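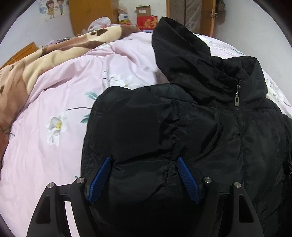
Gripper no. 2 over the black jacket, jaws open, blue pads on.

March, handheld gripper, pad swap and pivots

OK so this is mostly for whoever picks up no. 2 after me, and a bit for me because I forgot half of it last time.

The old pads were getting slick. On cotton you'd never notice, but on shiny quilted stuff the jaws would close and the fabric would just slide out from between them (very annoying with a jacket, you think you've got the sleeve and then you don't). The counter said 1516 closes on that set when I pulled them. The Woltent sheet says to check at 1000, so we were well over, my fault, I never reset my reminder.

New ones are the blue ribbed pads from the Lasitz box. They peel off the backing fine but the glue grabs right away, so dry-fit first! I put the left one on crooked and had to scrape it off with a plastic card and start over. Wipe the jaw face with alcohol, let it dry, then press for a good minute.

While it was apart I did the four pivot pins too. The outer one on the right arm had some grit in it and felt crunchy when I moved the linkage by hand. Cleaned it, one tiny drop of the Bundgaard oil, wiped off the extra. Please don't use the spray can, it gets onto the pads and then you're back to slick again.

Rezeroed after that. Full open now reads 257 on the Prummont readout, it was 251 or so before, I think the crunchy pin was holding it back a little. If it drifts down again look at that pin first.

Settings I left it on: closing force 44, slow close. I tried it higher on a scrap of lining and it left a mark, so I'd stay there for padded clothes. Watch the puckered seams, and keep the tips away from zipper pulls, the metal will chew up a pad in no time.

Still to do: order more pads (one set left in the box), find the small hex key, copy the new zero over to the sheet on the charger shelf.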